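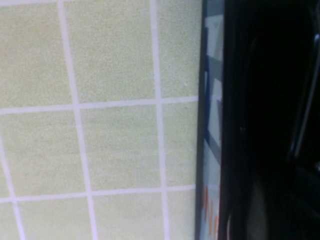

Naltorstead Shared Workshop
Tile-wiping arm: second progress report
Period covered: September to December
Prepared by Teodor Grønli for Britt-Marie Aasen, small grants

1. Position at the end of the period

The arm is assembled, wired and moving under its own controller. The wrist camera is fitted and calibrated. The gripper closes on command and holds the wiping pad for a full pass. Wall finding works on plain tiles in daylight and is not yet reliable under the workshop strip lights. The contact stage, in which the pad is pressed to the wall with a set force, has been started but will not be finished before the spring report.

Work is three weeks behind the plan submitted with the application. The delay comes from the shoulder bearing (section 3) and has not grown since October.

2. Work done

Arm and base. The base plate was remade in thicker steel after the first one flexed under load. Reach measured from the shoulder axis is 544 mm with the gripper closed, which covers the upper test area without moving the base. The lower area still needs the base to be shifted once. Arvid Amundsen made both plates and the clamp that fixes the base to the bench.

Gripper. The fingers are black and have a smooth finish. The gloss gives highlights that the edge detector sometimes takes for a line on the wall. A matt coating was tried on one spare finger and wore through at the tip during handling. A fixed mask over the finger area of the camera view does the same job in software and is now the standard setting.

Camera. Mounted at the wrist, close behind the fingers. At this distance the near finger fills the right-hand side of the view and is out of focus. Focus is set for the wall and left alone. The loss of picture area was accepted in exchange for a short, stiff bracket. A longer bracket was drawn up by Hedvig Lindqvist and can be made if the mask proves too costly in the corners.

Wall finding. The program looks for grout lines, fits a grid to them and works out the angle of the wall relative to the wrist. White grout on pale green tile gives enough contrast for this, although the tile faces are speckled and a low threshold picks up the speckle as well. The wall is normally seen at a slight angle, so the grid comes out tilted and the fit has to allow for both directions separately. Part tiles at the border of the view are now used for their lines only and ignored for spacing. Before that change, slivers at the left were read as whole tiles and the position jumped sideways.

Logging. Each trial saves the camera view, the joint positions and the fitted grid. Agnes Isaksson wrote the tool that replays them. It has been more useful than expected and most of the faults in section 3 were found with it.

3. Faults and changes

Shoulder bearing. The first bearing had play that showed up at the wrist as a slow drift. It was replaced with a larger one from Tritard, which meant boring out the housing. Lead time was longer than quoted.

Cable. The camera cable caught on the elbow bracket twice. It now runs through a sleeve on the outside of the arm, with a slack loop at each joint.

Strip lights. Fits fail more often after dark. The likely cause is glare on the glazed samples. A shade around the camera is on the list.

Non-tile surfaces. Where the wall gives way to something else, such as a dark edge or a surface with printing on it, the program may extend the grid past the true limit of the tiles. It must stop at the boundary before any contact work is done near one. A stop rule is in place and passes on saved logs. It has not been run live.

4. Trials

Wall-finding trials in the period: 310
Fit accepted on first attempt: 210
Target set in the application, first attempt: 300 of 310

Most of the rejected fits were logged before the mask and the part-tile change went in. The early trials are kept in the total. A fresh set with the present settings is needed before the figure says much about the current build.

5. Spending

The bearing and the steel were charged to materials. The motor drivers came from Bayram at the quoted price. The force sensor from Prestex has been ordered and not yet invoiced. No money has been moved between headings. The contingency line will be used in part if the longer camera bracket goes ahead, and a request will be sent first.

Receipts are in the shared folder under the grant number. One is missing, for the cable sleeve, and a copy has been asked for.

6. Next period

Fit the force sensor and check it against known weights.
Run the stop rule live, pad removed.
Make and test the camera shade.
Repeat the wall-finding trials by day and after dark, reported separately.
Begin contact passes on the upper area at low force.

Safety. The enclosure switch cuts power to all joints and is checked at the start of each session. Contact passes will be run with two people present. Arvid Amundsen holds the key to the drive cabinet.

7. Decision requested

Agreement to move the contact milestone from February to April, with no change to the total sum. The wording of the milestone would stay as it is in the application.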